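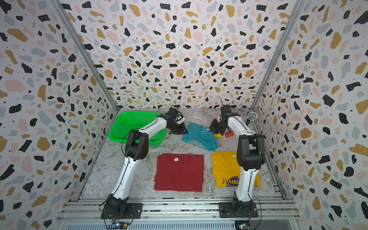
Is peel-and-stick vinyl good enough for a kitchen counter?

For a rental or a small budget, it works well if the surface under it is flat and you keep hot pans off it.

I covered my old counter with the Fimine matte marble film in January. The roll cost 144 dollars at Wiltham and I used most of it, including one strip I cut too short and had to throw out. The old counter was a brown laminate with a chip near the sink. I filled the chip, sanded it, and wiped everything down with rubbing alcohol.

The film is thicker than the Sostitz one I had in my last apartment. It stretches a little with a hair dryer and goes around a rounded front edge without creasing. Inside corners are harder. Two of mine lifted within a week and I had to glue them.

Cleaning is easy. Coffee and tomato sauce wipe off with dish soap. Turmeric left a faint yellow spot that faded after a few days. Knife marks show right away, so use a board.

The seam is the weak point. The pattern does not repeat evenly, and the instructions say nothing about matching it. I overlapped the pieces and cut through both layers, and the join is still visible in daylight.

A stone counter was quoted to me at over 500 dollars for the short side alone. I would buy the film again, in the wider roll.

Villads Nørgaard, Lund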